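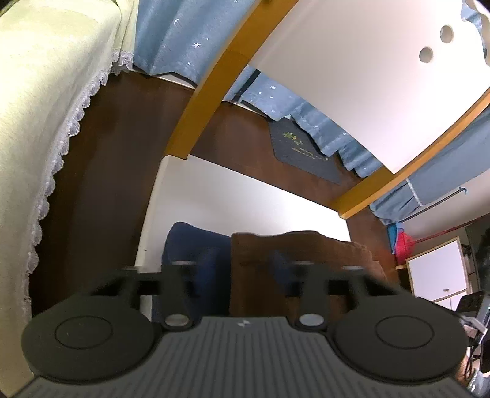
Zdeňka Oravec has been sewing covers and curtains for other people's furniture since she left school, and nearly all of her orders still come from Netuddale and the villages around it. She works in cloth that most shops would call plain. A cream cover with a white lace border, the scalloped kind with a floral pattern, is what she gets asked for most, and the light blue curtain with small white stars is a close second. "People want the dust kept off," she says. "Then they want it to look nice."

She charges 80 for a simple cover and 200 for a tall one with lace down the edge. The lace takes the time. "On a long curve you can't pull it. You ease it in, pin it, and leave it overnight. If I rush, it puckers, and I take the whole thing off again."

Her cream fabric comes from Vestergaard, which will not cut less than 100 yards for her. She shares the roll with Ximena Echeverría, who makes cushions in Didulport and drives over to collect her half. In June they had to send one back – the color was closer to yellow, and next to orange-toned wood it looked dirty.

I asked about washing. Cool water, she said, and hang it by the top hem. Lace borders she irons from the back, over a towel.

She does not line her curtains unless asked. "A star print is nice with the light coming through. Why would I cover that up?"

She is now booked until the fall, and the next job is a set of bed curtains for a customer's grandson.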